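Mosska Kitchen Set, student edition

Recorded by the Pallton robotics club for the Jistent student challenge. Maintained by Haiyan Tang. Current release: June.

Contents

The set has 415 teleoperated episodes of one arm with a parallel gripper, working with play food and dishes. Episodes run up to 40 seconds. Each folder has the camera streams, joint positions, gripper state and a one-line task instruction typed by the operator.

Task families: move a food item to a dish, move it back to the table, stack cups, open the oven door.

Ketchup, banana and strawberries, overhead views:
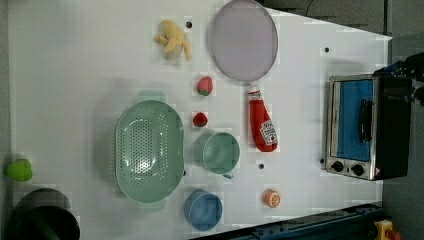
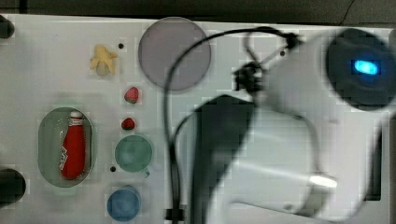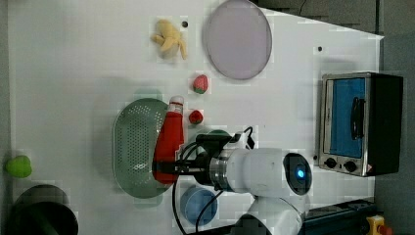
Collection

Club members worked in pairs, one driving and one resetting the table. Item positions were changed by hand between episodes. New drivers did 20 practice runs before anything they recorded was kept. Practice runs are not in the release.

Known problems

Instructions are not consistent. The same dish is called "colander," "strainer" and "green bowl" depending on who typed it. We left these alone.

Failed grasps are kept and marked success = 0. Drops after a good grasp are marked 0 as well, so filter on the notes column if you need to tell them apart.

Stacking has the fewest episodes and should not be used alone for training.

Loading

Run holovko_load.py with the path to the unpacked folder. Use --split test for the held-out episodes. Please report bad labels to Haiyan with the episode number.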